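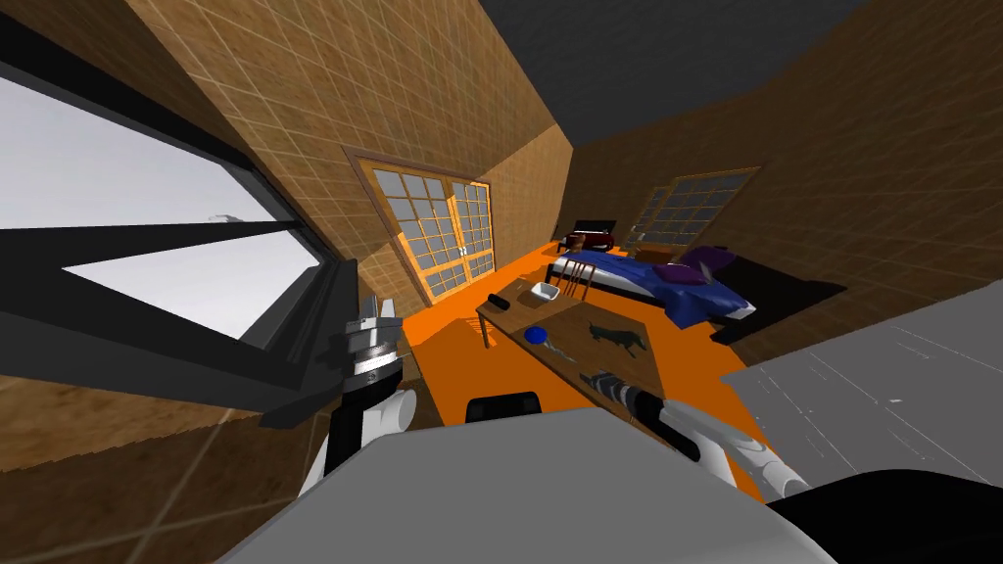
Hirnness 2.1 review: a planning toolkit that wants you to trust it

Posted 2023-05-04 by Wafula Mfinanga

I've been putting off writing up Hirnness, partly as I liked the version before it more than I expected to and partly as the new one has annoyed me for most of April. It's a motion planning and control package for two-armed robots, sold with its own simulator and a set of furnished rooms called Rellano. You load a room, scatter objects over a table, give the arms a task, and watch what the planner makes of it. The sales page says the same plans will run on your real arms "with no retuning". I'll come back to that.

Installing was painless. Two commands and a licence key, and I had a room up before my tea was cool enough to drink. The rooms are nicely varied, with beds, pianos, tiled walls and colours no landlord would allow. That's deliberate, and fair enough. If your perception only copes with white walls and grey carpet, you want to know early.

I ran 351 pick tasks over the month, all on tabletop clutter: balls, bowls, spoons, toy animals, that sort of thing. With the object poses handed straight to the planner from the simulator, 17 failed outright. That's a good score. Then I switched on the bundled perception module, so the planner had to work from the rendered camera views, and ran the same list again. The failures went up to 43. Most of the extra ones were small thin objects, or things half hidden behind something bigger. The log calls nearly all of them "target unavailable", which tells you nothing. Was it not seen, seen in the wrong place, or seen and thrown out by a filter? You have to turn on the debug output and read it yourself.

The wrist camera is where I'd spend longest before buying. Once an arm goes in low, the view can be mostly table and very little target, and I don't think enough thought has gone into what the planner should do then.
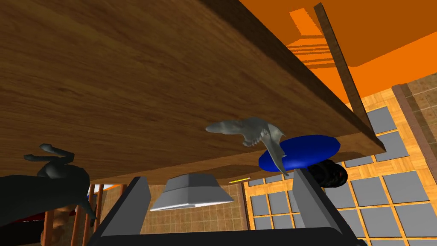
Gripper view from the clutter set, with the shark and the blue disk by the table edge.

A view like that has plenty in it, but the segmentation kept merging neighbouring objects into one blob and then planning a grasp for the blob. You can set a minimum gap between objects, though it's buried in a config file and the manual gives it one line. Van Dusen, the older package I still use for paid work, asks you to confirm the object list before it moves. It's slower and uglier, and I've come to prefer it.

Planning speed is fine. Two-arm planning is better than fine – the arms keep out of each other's way, and I never had to untangle them by hand. The timeline viewer is also very good. You can drag back through a run and see the planned path against the one the controller followed.

As for "no retuning", I don't believe it. I tried one set of plans on the pair of arms at Nirarham and had to lower the speed limits and loosen the grip settings before I'd let it near a bowl. Support answered politely, twice, and sent me the same help page both times.

If you only need planning and already have perception you trust, it's worth the trial. I wouldn't pay for the full bundle until they fix those log messages. The trial lasts 31 days and doesn't ask for a card.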